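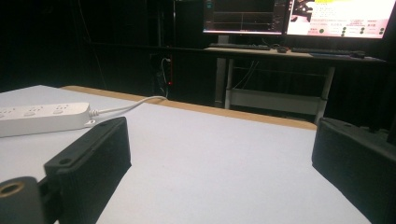 The surface you work on decides more about your afternoon than any tool you put on it, and this unit is where we finally get to play with that! Before you set down a single item, look at what the table is already carrying. A power bar lying flat on the work surface is a good one to start with: it takes up room along one side, and its cord has to go somewhere. The thin white cable at its end curves across the table and goes over the wooden edge at the back, so it crosses only the far part of the surface. That's a decent route. The same cable run towards the front would be under your forearm all day.

Unit 3: The Table, the Top and the Cords
Workspace Set-up 353, Lorkholm campus
Handout for 26/03/2026

What we're covering

Last unit was light and seating. Now we move to the flat part, the bit I like best. By the end of the session you should be able to lay a loose top on a table so it stays put, choose an edge for your cords to leave by, and mark out a reach zone that suits your own arms (not your bench partner's). Bring your Unit 2 sketch, because we'll be drawing over it. Soft pencil, please.

Loose tops

A loose top is any board that sits on a table without being part of it. I'm very fond of them. A plain white one gives you a clean, even background, small dark parts show up beautifully against it, and when it gets scruffy you flip it over and carry on. The tables in the Rudside room are a nice pale wood and perfectly good by themselves, but try finding a tan washer on one!

Things to check as you lay yours down:

Corners. Press each one in turn. If the board rocks, slide a folded sheet of paper under the low spot and press again.

Overhang. A board can stick out past the table on one side and still work well, as long as you never lean there. Keep your heavy things over the part that has table beneath it.

The far strip. If a band of the table is still showing along the back, leave it showing. It gives cables a place to drop off that isn't your working area, and it tells you at a glance whether the board has crept.

Finish. Matte is kinder to your eyes than gloss. If yours is glossy, turn the lamp a little and see how much better it gets.

Two hands, two zones

Sit down and rest both forearms on the board, sleeves and all. Wherever your hands land without stretching is your near zone. Most people find the left and right sides aren't mirror images, especially if one hand mostly holds things steady and the other does the fiddly work. Draw what you get, lopsided or not.

Now add the cords. Anything you hold that has a cable will drag that cable through one of your zones, so follow it from the hand to the edge with your finger. A cable that goes straight over the far side is easy to live with. One that runs diagonally back past your sleeve needs more thought: give it slack, then move your arm through its full range and watch what it does. If it snags on your cuff, reroute it before you start work.

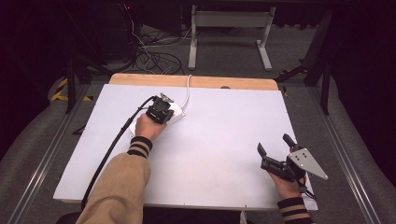

Cords and the floor

Once a cord leaves the table it's a floor problem, and carpet is both friend and enemy. It holds a cable nicely in place. It also hides a grey one so well that you'll put a chair leg straight on it. Run floor cords along the wall wherever you can and keep the walking side clear.

For the power bar, choose a home and stick with it. On the table is fine for short sessions when you're plugging and unplugging a lot. For anything longer, I'd move it to the back or off the top completely. You'll be amazed at how much space you get back. Keep liquids well away from it in either spot, and if the cord feels tight, move the bar closer to the wall outlet.

Measuring your reach

Tape a strip of white paper to the board, starting at the edge nearest you, and make a small black tick every 50 mm until you get to 600 mm. Sit as you normally would. Reach out with one hand, elbow relaxed, and note the tick your fingertips come to. Do it again with the other hand.
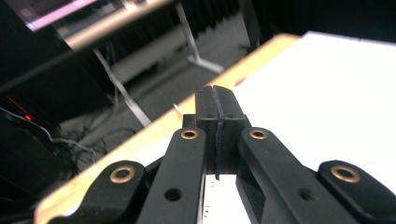 Repeat the whole thing 6 times, standing up and sitting down again in between, and write down every result, even the odd ones. The first couple tend to be too ambitious, as everybody wants long arms! Take the middle of the range as your working reach and put your everyday items inside it. Things you use once an hour can live beyond it.

For next time

Finish your Unit 2 sketch with the board, both zones, the power bar and every cord drawn in, right down to the floor. Use one colour for power and another for everything else. Read the Yao notes on small-parts trays, first half only, and have a look in the Nasley storeroom for a tray that fits your near zone. We start on trays in April, and the shallow ones go quickly.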